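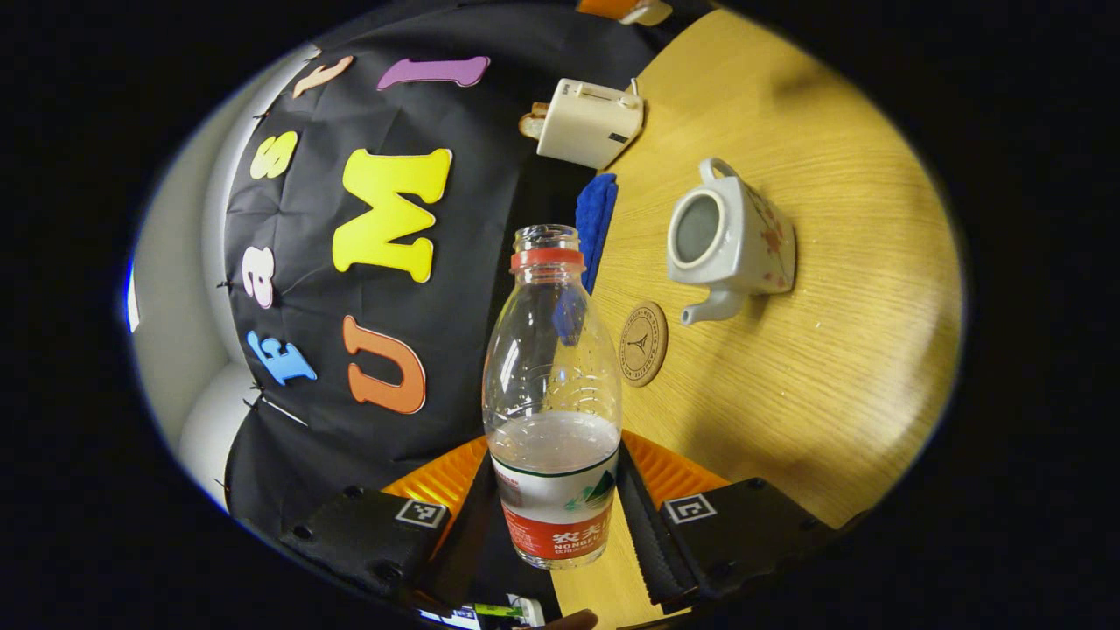

Chapter 6
Hot Water on Demand: Choosing and Sizing a Home Water Heater

Most of us give very little thought to the water heater until the morning the shower runs cold, and by then we are usually in too much of a hurry to choose well. So let's take our time with it now, while everyone is warm and comfortable!

In the last chapter we followed heat around a house through radiators and pipes. In this one we turn to the water that comes out of the faucets - how it is heated, where it is kept, and how much of it a household needs at its busiest hour. We will look at 2 families of heater, the storage tank and the tankless unit, and we will come back several times to a small house in Ekinwood, whose owners are replacing a tank that has served them for 11 years.

You will need your notes on flow rate from Chapter 2, and a calculator will save you some grumbling (the arithmetic is not hard, but there is a fair bit of it).

Key terms: recovery rate, first-hour rating, standby loss, temperature rise, expansion tank

6.1 What the Household Asks For

Begin with the busiest hour of the day, which in the Ekinwood house falls just before school.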